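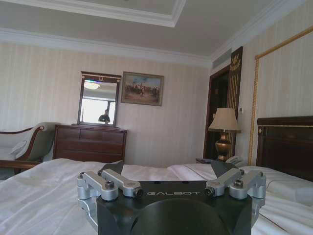
Dark bedroom set with gold trim – paint it, strip it or leave it?

Forum: Furniture and Finishes > Bedrooms
16 replies

rmarinho_2
Posted 20 March 2018

We took over my in-laws' bedroom set in February and I need to decide what to do with it before we get any further with the room. It's a bed with a dark wood headboard, reddish brown, and a thin gold line along the top rail. The chest of drawers is the same kind of color and stands against the back wall, with a mirror in a dark wood frame sitting on top. The mirror frame has a little ornament in the middle of the top rail.

The set is sound. No wobble in the bed, drawers all run. My problem is that the room feels heavy. We switched to white sheets and white pillowcases and that helped some, but not enough for my wife. She wants to paint all of it off-white. I would like to keep at least the headboard the way it is. We agreed to ask before anyone opens a can.

Questions:
1. Does paint hold on this kind of shiny finish, or will it chip in a year?
2. If we only paint the chest, will it look like we ran out of paint?
3. Can the gold line be touched up or is that a job for a shop?

Rodrigo

tallboy_annie
Don't paint it. You can't get the shine back on that rounded top edge once you've sanded it, not without a lot of work. Change everything else first. Walls, lamps, curtains. What color are the walls going to be?

drawer_slide
I'd paint it. People treat any dark furniture like it's a museum piece. If your wife has to look at it every morning and hates it, it isn't worth anything to you. I painted a set like this for a customer and she is still happy with it.

The finish will take paint if you prep it. Wash with degreaser, scuff sand, bonding primer, two thin coats. Skip the primer and yes, it will chip, starting at the drawer edges.

rmarinho_2
Walls not decided. Something light. Drawer_slide, did you paint over any trim or tape it off?

drawer_slide
Hers had no trim. I'd tape it. Cheap tape will lift old gold paint though, so get the low-tack kind and don't leave it on overnight.

chalerm_i
I do refinishing for a living, so a few things before you sand anything.

Find out what the finish is. Rub a bit of denatured alcohol on a spot that doesn't show, inside the back of a leg or the underside of a rail. If it goes sticky, it's shellac. If nothing happens, try lacquer thinner. If that doesn't touch it either, you have polyester or polyurethane, and stripping that is miserable work. On a lot of sets like this one the red is in the finish and not in the wood, so if you strip it you may find something pale and blotchy underneath. Same goes for the drawer fronts, they are often veneer. Sand through it on one corner and you'll be painting whether you want to or not.

The gold line is easy. Gilding wax on a small brush, or a paint pen if you have a steady hand. Do a test inch at the end of the rail where the pillow covers it.

Chalerm Intarasuk

tallboy_annie
The underneath being blotchy is what happened to my sister's dresser. She ended up painting it green.

bolt_and_batten
Different question. Is that mirror fixed to anything? If it's only standing on the chest, fasten it before you do any of the rest. Two brackets down into the back of the chest and a strap to the wall. Pull out a loaded drawer hard enough and the top comes with you.

rmarinho_2
I haven't looked behind it yet. Will do. There are no kids in the house but there will be visitors.

chalerm_i
Bolt is right, and strap the chest to the wall too, into a stud.

quiltedcorner
I'm going to disagree with everybody and say the bedding is the cheapest fix. We have a dark headboard and I spent a year being annoyed at it. All white looked stark next to it, like a hotel. What worked was a middle color. I got a tan coverlet from Tavares, folded across the bottom half, and a rug in the same tan. The white sheets stayed. After that the headboard looked like it belonged with something.

Also stand the pillows up against the headboard in pairs. Flat ones leave all the dark wood showing.

drawer_slide
A blanket doesn't make a dark chest of drawers any lighter. She's still going to see it.

quiltedcorner
It cost me less than your primer.

drawer_slide
I doubt that.

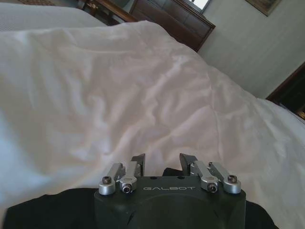 Update: what we did so far

rmarinho_2
Thanks for all of this. I tried the alcohol on the underside of the headboard rail. Nothing. Lacquer thinner, nothing either. So I guess that's the hard stuff Chalerm was talking about, and stripping is off the list.

The mirror was not attached to anything. It is now.

I got two quotes from shops. Bollance wanted 976 for the chest and the headboard, sprayed, pickup included. A smaller place called Utis said 256 for the chest alone, but I'd have to haul it there and back and take the hardware off myself. My wife has now seen both numbers and is more interested in the coverlet.

chalerm_i
976 is not out of line for spraying both pieces. For 256 I would ask what primer they use and whether they do the drawer edges. If they say primer isn't needed, go home.

tallboy_annie
Glad the headboard is safe for now.

drawer_slide
For the record you could do the chest yourself for the price of the paint and a long weekend. Take the drawers out, number them on the back, keep the insides bare. Painted drawer sides stick.

rmarinho_2
Noted. Plan for now is walls first, then the coverlet and rug, and leave the wood alone until summer. If the chest still bothers her then, I'll paint only the chest. Did anyone answer whether that looks odd?

quiltedcorner
It doesn't, if the mirror gets painted with it. Keep those two the same and let the bed be the dark piece.

bolt_and_batten
I'd leave the mirror dark, so it picks up the headboard across the room. Paint the chest only.

quiltedcorner
Then it'll look like a dark mirror somebody set down on a white chest.

bolt_and_batten
It's a mirror on a chest either way. Tape some white paper over the drawer fronts for a day and see what she thinks.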